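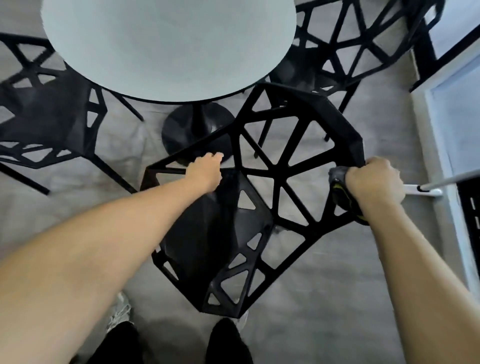 Figure 3. Black chair with a triangulated open back, tipped by hand beside a table with a round pedestal base. Carpeted floor.

## 4. Seating weight and the rearrangement of shared study rooms

### 4.1 Background to the sub-study

The main survey reported in Section 3 asked library patrons how often they changed the layout of a study room before using it. The answers were difficult to reconcile with the booking records. Patrons said they moved furniture often, yet staff at the Brokden branch reported that most rooms were left at the end of the day much as they had been set out in the morning. Kaufmann and Begović therefore proposed a smaller study, confined to seating, in which room layouts would be recorded on paper at fixed times.

Chairs were chosen over tables for two reasons. Tables in the rooms concerned are heavy and are seldom shifted by a single person. Chairs, in contrast, are moved every time someone sits down, and the question becomes one of distance and of whether the chair is put back.

### 4.2 Sites and procedure

The study took place in 13 rooms across the Brokden and Vundano branches. All of the rooms are carpeted and can be booked by members of the public for periods of up to 2 hours. Layouts were drawn on a printed floor plan at opening, at noon and at closing. Gil and Nam prepared the plans and trained branch staff in their use; Min checked a portion of the completed sheets against the booking records.

A total of 647 bookings fell within the study period. Of these, 104 were left out of the analysis, mostly where a room had been used for a staff meeting or where the noon sheet was missing. Patrons were told by a notice on the door that room layouts were being recorded. No names were collected on the sheets.

A chair was treated as moved if its centre lay outside the circle printed for it on the plan. Turning a chair on the spot did not count. Chairs taken out of a room, or brought in from the corridor, were noted separately in the margin.

### 4.3 Findings

Light, stackable chairs travelled farthest. They were often found grouped at one end of a room, and in several cases had been carried into a neighbouring room and left there. Upholstered chairs with arms were moved less often and tended to stay near the table at which they began.

Chairs with open or lattice backs (see Figure 3) were less predictable. Staff at Vundano noted that patrons took hold of them in many different places, and that some people dragged them while others lifted them clear of the carpet. The sheets alone cannot show whether the manner of lifting had any effect on where a chair ended up, and we make no claim on this point.

Time of day mattered more than had been expected. Layouts at noon differed from the opening plan in most rooms, while layouts at closing were closer to it. Begović suggests that evening patrons, who are more likely to book alone, return a room to something like its usual order in the course of finding a place to sit. An alternative reading is that staff tidy as they walk through in the late afternoon. Both branches confirmed that this happens, although it is not part of any written duty.

### 4.4 Limits

The sheets record position at three moments only. A chair moved and returned between noon and closing leaves no trace. The two branches also differ in the age of their furniture: Vundano was refitted under the Kowalchuk program, and Brokden was not. Differences between the branches should be read with that in mind.

Staff found the circles on the first version of the plan too small to judge by eye. They were enlarged after the first Tuesday of recording, and the sheets completed before that change have been kept in the analysis without adjustment.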